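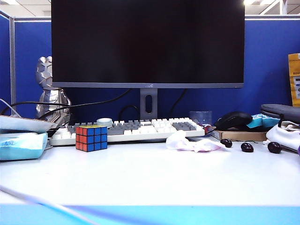
Bekholm desk top in white: a long look at an expensive flat thing
By Dalva Fagundes
September 6, 2026

I have a low opinion of reviews of desks. Most are written in the week the thing arrives, when it has a plant on it and little else, and they all say it has transformed the writer's working day. I've been at the Bekholm for four months in an ordinary office cubicle with blue partitions and strip-lit gloom, and my working day is the same as it ever was.

Let's start with the price. Bekholm asks £387 for the top and fixings, legs extra. Our office bought a batch, so I didn't pay for mine, but I'd want readers to think about that number before they get as far as the colour chart. The cheaper Hullance top, which I used for years at my last job, did the same work. It also had a slight dip in the middle, I'll admit, and pens rolled into it.

The brochure makes three big claims: no glare, no marks, and "100 per cent order on your worktop". I don't know what the last one is supposed to mean. I assume somebody was paid by the word.

Glare

Bekholm calls the finish "soft light". In my cubicle, with the ceiling lights above and to the side, it still throws back a good deal of brightness. It's a gentle spread and you don't get a hard white spot, so credit for that, but by late afternoon I am aware of it at the bottom of my vision when I'm trying to read a spreadsheet. My screen is a large one and covers plenty of the view behind it, which helps. Someone on a small laptop would be looking at much more desk than I am.

If you sit by a window with no blind, I would borrow a sample before ordering. Bekholm will send one if you ask. It's the size of a beer mat and tells you very little about glare, but it's free.

Marks

This is the claim I was most ready to be rude about, and the result is mixed. Tea rings come off. Biro comes off if you catch it on the same day. Newsprint doesn't come off with a dry tissue at all and needs a damp cloth and a bit of elbow. Whatever is in the rubber feet of my old stapler left a grey smudge that I've stopped trying to shift and have put the stapler back on top of.

The care leaflet wants you to buy Skiditz wipes. I tried a tub of them. They smell of pear drops and leave a faint film that you only notice when you look along the surface with the light behind it, and then you can't stop noticing. Plain water and a bit of washing-up liquid did better. I keep a pack of tissues at the left-hand end for everything else, and that covers most of what an office desk gets up to.

What white really does is show you things. Crumbs, hairs, a stray bit of red whatever at the end of the keyboard. Anything dark looks like an event. Anything pale vanishes, and I have spent more time than I'd like patting about for a receipt that was lying in plain sight.

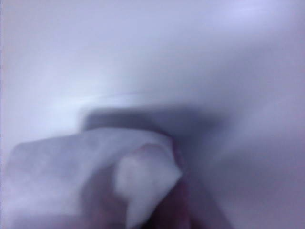 White crumpled up on white, and the dark grey thing behind it gets all the attention.

I know people who like this. They say it makes them tidy up. It made me tidy up for a fortnight.

Cables

There's no cable hole in the standard top. You can have one cut for extra, and you choose the position when ordering, at which point you have no idea where anything is going to go. We didn't have ours cut. My black cables therefore loop across the desk at the left and go round the back of the monitor, and against a white top they look like a drawing of a mess. On the old brown Hullance I had as many leads and I doubt a single visitor saw them.

The monitor stand has a slot through the middle which is meant for cables, and I could make better use of it. That's a criticism of me. But a desk sold on order ought to bring something to the job beyond being flat, and a pair of clips under the back edge would have cost Bekholm pennies.

Room

Depth is good. I can get a full-size keyboard in front of the monitor, number pad and all, and still have space before it for the Rubik's cube I fiddle with on calls. The silver robot figure has found a place by the left end of the keyboard, half behind it, and there's a shallow white tray out at the far left that is supposed to hold post and has never once sat level, owing to what I keep shoving under it. None of this feels cramped. If you come from one of those narrow tops where the keyboard hangs over your knees, you will be pleased.

The front edge is less clever. It's squarer than it looks in the catalogue, and after eight hours my wrists know where it is. I type on a mechanical keyboard, which sits fairly high, so perhaps I press down harder than most. A colleague with a low one says she's never noticed. I'd still have rounded it off.

Noise

Not mentioned in the brochure, and I can see why. My keyboard isn't quiet to begin with, and on this top it is louder than it was on the Hullance. The sound carries over the partitions. A desk mat cures it almost entirely, but then you've bought a white desk and covered up the part you look at.

Putting it together

Our building people did it, so I can only report what I heard, which was mostly swearing about the fixings. The bolts go in from below and the instructions show them from above. One of ours arrived with a chipped corner. Bekholm replaced it without arguing, though the new one took most of September's predecessor to turn up and we were asked to post back the old one's label, of all things.

The alternative

If you want white, look at the Michiels as well. I've only worked at one for a morning, so take this as a first impression: the finish was duller, the edge was kinder, and it wobbled when I leaned on it. The wobble may have been the legs. It costs less than the Bekholm, and I didn't see anything on it that looked cheap.

Would I buy the Bekholm with my own money? No, at £387 I wouldn't. It's a decent, roomy, wipeable top with an edge that needs another go, and the price belongs to something with the cable clips included. If it dropped a good bit in a sale I'd consider one for the spare room, in the grey.

Good: depth, tea rings come off, replacement service
Bad: price, front edge, keyboard noise, nowhere for cables
Skip: the Skiditz wipes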